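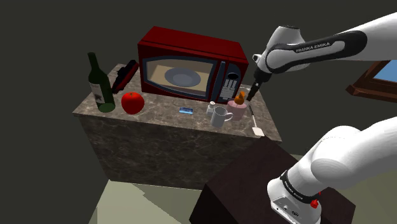 Could we please stop calling it a self-driving dataset, someone wrote under the last release, when the lorry spends most of it waiting at a gate? We could, and have. The full title is now Utmont Yard Runs: logs of driverless lorry movements between a gate and a loading bay, with waiting. The repository name stays as it was, as changing it would break every script that anyone has ever pointed at it, including ours.

Version notes
Current release: September 1, 2022. It replaces the previous release entirely. Please don't mix the two. The run numbers look the same and mean different things, a decision we made in an afternoon and have regretted at greater length.

What is in it
3751 runs by two driverless lorries at the Utmont freight yard. A run starts when the gate system hands the lorry a bay number and ends when the trailer is parked, the run is cancelled, or the safety driver takes over and finishes the job by hand. Every run has a log file of position, speed, steering angle and brake state, plus one line in runs.csv saying how it went.

There are also some 3000 notes typed by the safety drivers. They are the most useful part of the release and by far the worst spelt. We have left the spelling alone. "Cone agian" appears often enough to deserve its own category, and in notes_tidy.csv it has one.

What is not in it
No camera footage. No lidar. The yard shares a fence with a public footpath and we did not fancy blurring every dog walker in the district. If you came for pictures of lorries, this will be a long and disappointing download.

No motorway driving either. The top speed in the yard is a brisk walk, and the lorries keep to it with more discipline than the forklifts.

Files
runs.csv: one line per run
logs/: one file per run, named by run number
notes_raw.csv: safety driver notes, as typed
notes_tidy.csv: the same notes, sorted into categories by us
yard.txt: the layout of the bays, lanes and gate, in words and measurements
removed.txt: run numbers taken out, with reasons

Columns in runs.csv
run: the run number
lorry: D or W, for the Diltska and Wonness units
bay: the bay given by the gate
bay_used: the bay the trailer ended up in
result: parked, takeover or cancelled
wait: seconds spent stationary with nothing in the way
weather: what the driver ticked on the form

A word on bay and bay_used. These ought to match. Where they don't, the usual cause is that somebody had already put a trailer in the bay and told the gate system later, or in the pub. We do not count this against the lorry and would ask you not to either.

A further word on weather. The form offered dry, wet and other. Other was meant for snow and fog. It was used for wind, glare, a hot air balloon and, on one form, "Ostrowski invoice". Treat this column as folklore.

Takeovers
The safety driver took over in 1351 runs. Before anybody puts that in a headline, please read how it was recorded. Early in the project the drivers were told to take the wheel whenever they felt like it, and they felt like it a good deal. From November onwards they were asked to wait until the lorry had either stopped for a full minute or was about to do something expensive. The rate falls sharply after that. The software did not change in the same month, so the improvement belongs to the memo.

The column called policy in runs.csv says which rule applied. If you fit anything at all to the takeovers without using it, you will have built a very good detector of the memo. Two of us did exactly this and presented it internally.

Removed runs
We removed 86 runs. Most had clocks that disagreed with each other by enough to put the lorry in the bay before it had reached the gate. The rest were demonstrations for visitors, in which the route was chosen in advance and the cones were somewhere sensible. They made lovely plots.

Who owned what
Diltska and Wonness supplied one lorry each and competing views on whose software was being tested. The agreement that settled this is longer than the yard. What it means for users is that the logs contain vehicle behaviour only: no planner output, no maps in either firm's format, no parameter files. Requests for those will be answered politely and with a no. Please don't try to work them out from the logs and then write to tell us how it went.

Ostrowski ran the yard, supplied the bays and fixed the gate three times.

Suggested uses
Studying waiting. We mean this. The lorries stop for things that are there, things that were there a moment ago and, in a stubborn group of runs near bay seven, a drain cover. There is plenty here for anyone interested in how cautious a slow vehicle should be when people behind it are trying to get home.

Comparing driver notes with logs. They disagree in interesting ways. The log will say the brake went on and the note will say "nervous".

Uses we would rather you avoided
Safety claims about lorries on public roads. It is one yard, with one gate, and everybody in it knew the lorries were coming.

Ranking the two firms. Lorry W was given the long trailers for most of the project and lorry D was not. Any table that puts one above the other is mainly a table of trailers.

Known problems
Steering angle on lorry D drifts slightly to the left over a shift and is reset at each restart. We have not corrected it.
The wait column is blank for runs where the gate lost its connection.
Bay numbers skip thirteen. So does the yard.
Two runs share a log file. Both are listed at the top of removed.txt, although neither was removed.

Licence
Free for research and teaching. Commercial use needs written permission from both firms, who will each ask what the other one said. See LICENCE for the wording.

Reporting mistakes
Open an issue with the run number and the column. Questions about the drain cover go in the existing thread, which is long, and has a diagram.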